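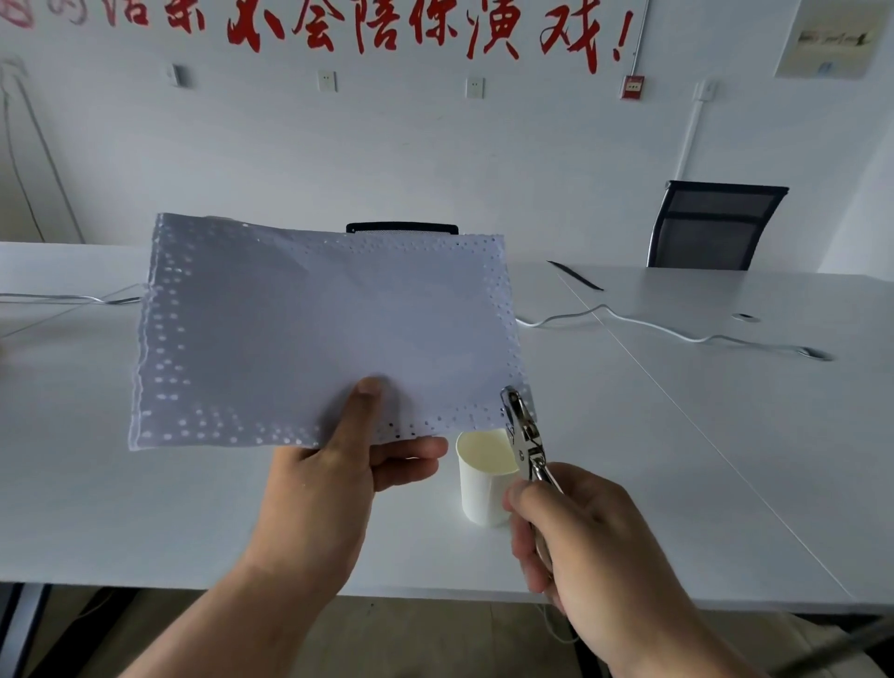
Tresum Iline : quelqu'un a testé l'abonnement « gestes de bureau » ?

Marwan Sleiman
Bonjour à tous, je me lance parce que je tourne en rond depuis un moment. Je m'occupe d'un petit atelier de papeterie et on me propose un kit Tresum Iline : deux bras à poser sur une table, plus un abonnement qui donne accès à une bibliothèque de gestes filmés du point de vue de la personne qui travaille. Le kit est à 1280 euros, l'abonnement à 80 euros par mois. Ce qui m'intéresse là-dedans, c'est la perforation à la pince, un trou à la fois, le long des bords d'une feuille (je fais des bordures ajourées pour des menus et des faire-part, et mes poignets commencent à protester !). Le vendeur me dit que le geste est « couvert ». Couvert, d'accord, mais est-ce que les bras savent tenir une feuille en l'air d'un côté et pincer de l'autre sans tout froisser ? Et est-ce que je peux ajouter mes propres séquences ? Merci d'avance, je prends tous les retours, même les mauvais.

Sevim Tatlı
Salut Marwan ! J'ai le kit depuis le printemps, alors voilà mon expérience, qui vaut ce qu'elle vaut. Sur du papier épais, franchement, ça marche bien. Sur du papier fin, celui qui laisse passer la lumière et les ombres, c'est une autre histoire : le bord se met à onduler à force d'être manipulé et le bras qui tient la feuille serre trop. J'ai fini par baisser la force de prise au minimum dans les réglages (menu Prise, puis Feuilles souples) et c'est nettement mieux.
Pour les séquences perso, oui, on peut, mais il faut la formule au-dessus. Quelques conseils quand tu filmes : garde les deux mains bien visibles, tiens la feuille au-dessus de la table et pas posée dessus, et mets un gobelet sous la pince pour les confettis - sinon tu vas en retrouver jusque dans tes chaussures. Ah, et varie l'espacement des trous, parce qu'avec mes rangées toutes bien régulières les bras étaient perdus dès que je changeais de motif. Compte presque 739 répétitions avant que le résultat soit propre, enfin c'est ce qu'il m'a fallu à moi.

Gerd Haberkorn
Trop cher. Prends une perforatrice de table.

Necati Güler
Je ne suis pas d'accord avec Gerd, une perforatrice de table ne fait pas de bordures libres, et encore moins les coins. Par contre demande un essai avant de signer ! Chez Yurt (le revendeur, pas la marque) ils m'ont prêté un kit pendant 2 semaines, sans frais, il a juste fallu insister un peu. Viens avec ton papier et ta propre pince : la mienne avait un ressort assez dur et le bras de droite n'arrivait pas à la refermer à fond, j'ai dû en changer. Lis aussi les conditions de résiliation de l'abonnement, le préavis est écrit tout petit en dernière page.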